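Rindholm Blankets – your questions

I get asked the same handful of things every week, so I've put them all in one place. Shout if yours is missing!

Do you ship outside the UK?
I do, though it can take up to 18 days (longer in November, when everyone wants something warm at once).

How do I wash a Skumia throw?
Cool wash, gentle spin, dry it flat. Please don't tumble it – I did that to my very first one and it came out fit for a doll's house.

What's the difference between Kinyua and Desura?
Kinyua is the thicker weave, lovely on a sofa. Desura is lighter and folds down smaller, so I take mine camping.

Can I order a custom size?
Yes, if you can wait 4 weeks. Prices start at £300 and I'll send you a quote before I cut anything.

Will stripes go with patterned bedding?
I'd keep the bedding plain and let the stripes do the work, but it's your bedroom! Dark blues are more forgiving than you'd think, even with pink.
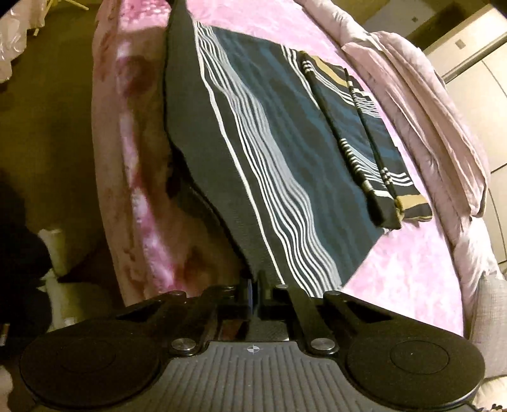 Navy with white and teal stripes, folded on a pink sheet.

Can I send it back?
Of course. You've got 18 days from delivery, and I only ask that it's unwashed and free of cat hair.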